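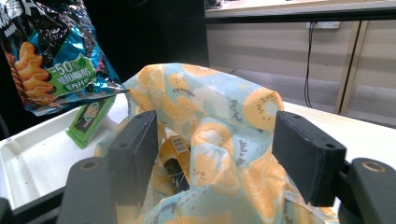 Hand-held gripper at a fabric bag, with snack packaging and a white tray alongside. Zernia task library, household items.

About Zernia

Zernia prepares demonstration data for companies and laboratories that teach robots to handle everyday objects. Our operators carry out each task by hand, using a hand-held gripper fitted with a camera, or by remote control, using a pair of leader arms. The resulting recordings are checked, labeled and delivered in the form the client's own training software expects.

The company was formed by the merger of two smaller groups. Vendau built grippers and camera mounts for research use. Okafor ran a remote-control studio and trained the people who worked in it. The two had shared clients for several years before they were joined under the present name, and both teams now work from the same building.

What We Record

Most of our work concerns the handling of soft, crumpled or irregular things: cloth bags, snack packaging, small boxes, folded clothing. Such items rarely sit the same way twice, and a robot that has been shown only rigid blocks will often fail on them. Our task library therefore favors ordinary household goods in ordinary arrangements. Surfaces are not cleared between takes unless the task sheet calls for it.

A standard order consists of 3000 demonstrations of a single task. Clients who need a wider range of objects or room layouts may order a set of 4000. In each case the client receives a written task sheet before recording begins and may amend it until the first day of work.

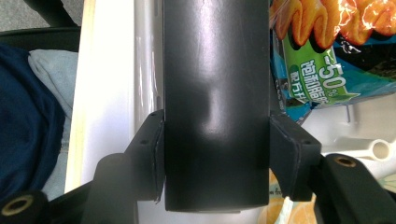 Every operator at Zernia completes a training course before contributing to a client order. The course covers grip placement, approach angle, speed of movement and the proper release of an object. Particular attention is given to hesitation. An operator who pauses above a bag in order to think has recorded a pause, and the robot may well learn it. Operators are taught to study the workspace first, begin the take, and move at an even pace until the task is complete.

Failed grasps are kept and labeled separately. Some clients ask for them — a recovery from a poor grip can be as useful as a clean one — and others prefer that they be left out of the delivery.

Review and Delivery

Each recording is examined by 3 reviewers, who work independently of the operator. Recordings with blocked views, dropped frames or an unclear ending are returned and repeated at no charge. Accepted recordings are stored and labeled in Allix, our in-house review system. Clients are given access to Allix for the length of their order and may leave comments on individual takes.

Working With Us

Zernia accepts orders from companies, universities and public research bodies. Site visits can be arranged by appointment. New operators are admitted to the training course each October, and no earlier experience in robotics is required.

Page last reviewed Tue 19 May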